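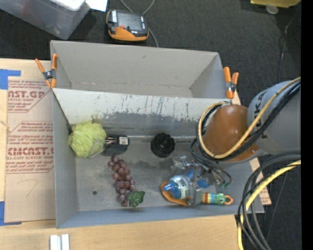 I've been going to Windthorpe athletics meets for years, and I still get nervous before the 3000 metres, even when I'm only there with a thermos and a folding chair. This season the club brought in bag checks and a proper sign-in for coaches, after a nasty betting mess over at Pudley, and people grumbled (me included, at the gate, loudly). Spring clamps with orange handles, like the two on the ends of that big gray box, were holding the new rules to every trestle table, and I read them twice while I queued. They're pretty fair! No betting on your own club, no tipping off a mate about an injury, and a 50 dollar fine if you skip the briefing.

The Kiltuvcombe runners told me they'd had 98 people at theirs - standing room only, and the tea ran out. Jafarzadeh, the timing firm, now keeps its lap splits under lock until the results go up, and I'm all for it. I'll be back for the relays in July.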